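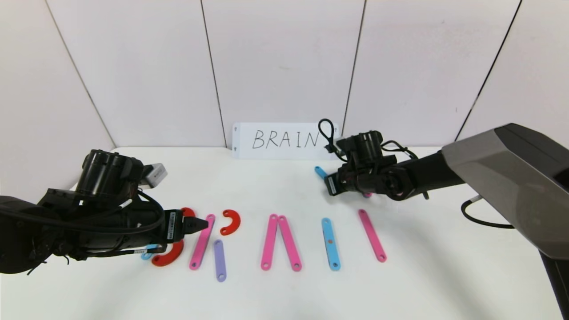 **Ticket 556 - wifi drops, Rostdale office**
Opened by: Jabari Kirui
Status: open, waiting on Kiltia

Saturday, 9:10 am. Laptops drop off wifi every few minutes. Wired desktops fine. Phones same as laptops.

- rebooted router, no change
- moved guest network to its own channel, no change
- speed test wired 800, wifi 80 when it works at all

10:40. Logged into the Ruppert access point upstairs. Log full of the same line, over and over:

`dhcp: no free leases`

Pool was set tiny, old phones never get cleared out. Made it bigger, lease time down to 2 hrs. Laptops came back right away, phones took a bit longer.

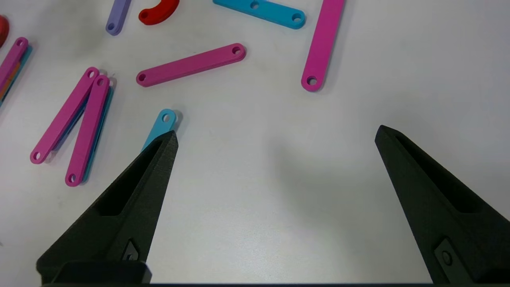

*Tabletop, close up.*

1:15 pm. Dropped again, only once, only upstairs. Firmware is two versions behind. Dont want to update it remotely in case it hangs.

**To do**
- Semport to send the admin password for the second unit (asked twice)
- update firmware Monday before 8
- ask Kiltia if the 1000 plan includes a replacment unit

Leave open till then. JK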